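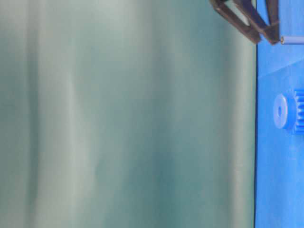 *Blue worktop and the grey-green curtain at the Geltberg repair room.*

GELTBERG — The parts bench is open again from August, after a refit that ran over by 33 days. New blue work surface, cloth backdrop hung behind, better lamps to come. Kirstin Niven, who runs the room for Plisska, said the old bench was "basically glue by the end".

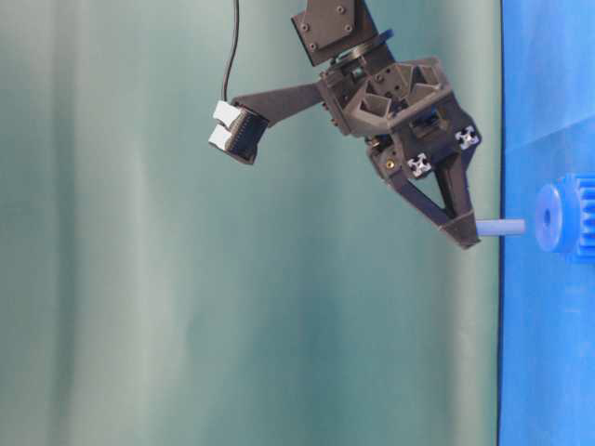

Small plastic parts are the main business — pegs, gears, knobs, the bits that go missing from toys and kitchen gadgets. Residents brought in 103 broken items last season and 48 went home mended. The target now is around 100 fixes before winter.

Abhishek Tyagi is doing the sorting trays. Colour first, then size. "Blue on blue is a pain," he admitted, "we'll get a mat."
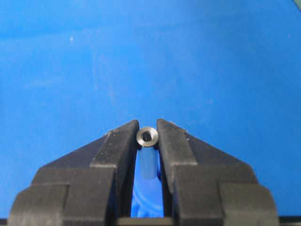

*The blue surface, close up.*

Opening hours still not settled, probably mornings untill noon. Man-lok Wu wants one late session for people who work. No booking needed for gears and pegs, anything with a plug has to be aranged first.

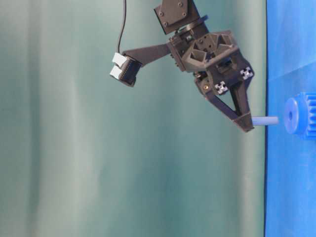

Spare gears are free while they last, pegs too. Donations of old sets welcome, complete or not — leave them at the side door, Ban side, and put a name on the box.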